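Grarkum Glaze and Firing Notes, v3

What this is

A plain-text collection of home pottery firing records, merged from three older sets: Drerness, Barta and Hernard. It holds 3,000 rows, one per fired piece. Each row gives the clay, the glaze recipe, the kiln type, the cone, the cooling method, and whatever the potter chose to write in the comment field.

I put it together because people kept quoting "the data" on crazing and I wanted to see whether there was any. There is some. It is weaker than the people quoting it seem to think.

Where the rows came from

Drerness is the oldest set and the one I trust most. The potters weighed their materials and used witness cones. Barta was typed up from paper kiln logs, and whoever typed it had strong opinions about how to spell feldspar. Hernard is mostly web form entries. The form had a default of cone 6, so a lot of Hernard pieces are listed at cone 6. Draw your own conclusions.

Known problems

1. Cone and temperature do not always agree. I left both columns alone. If you need one, use the cone.

2. "Red clay" covers at least four different things, from smooth store-bought earthenware to brick body dug out of a bank. The label tells you next to nothing about iron content.

3. Failed pieces are underreported. People log the bowl they like and throw out the other one. Any success rate worked out from this file is too high, and I can't tell you by how much.

4. 484 rows have no cooling entry. An older version filled them in as "natural cool" - a guess dressed up as a record. They are blank again in v3.

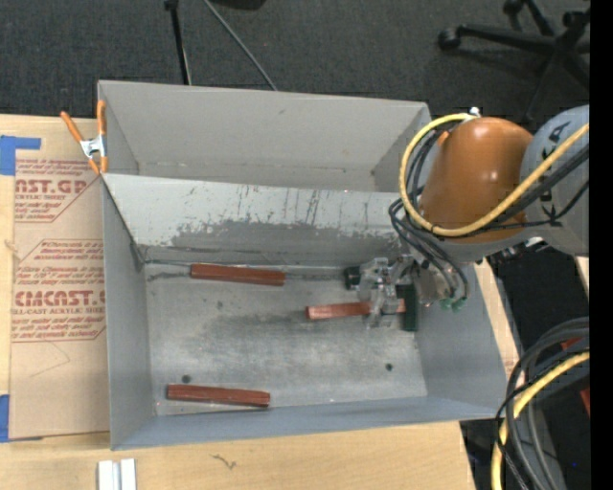 5. Glaze names are not recipes. Two rows can both say "tin white" and share no ingredients apart from the tin. Match on the recipe column or don't match at all.

Columns

piece_id, source, clay, glaze_name, recipe, kiln, cone, temp_f, cooling, result, comment

The result column takes one of: good, crazed, crawled, pinholed, cracked, other. "Good" means the potter said so. No one checked.

What I would not use it for

Food safety. There are no leach tests in here, and a shiny surface proves nothing. I have been asked twice to add a "food safe" column and the answer is still no.

I would also stay away from comparing kilns. Fewer than 20 rows in Barta are gas firings, and most of those look like one person's kiln.

Changes in v3 (14 May 2025)

Removed duplicate Hernard entries. Split recipe from glaze_name. Cooling blanks restored. The next pass is planned for July, if anyone sends corrections. Please include the piece_id - "the blue one" is not enough.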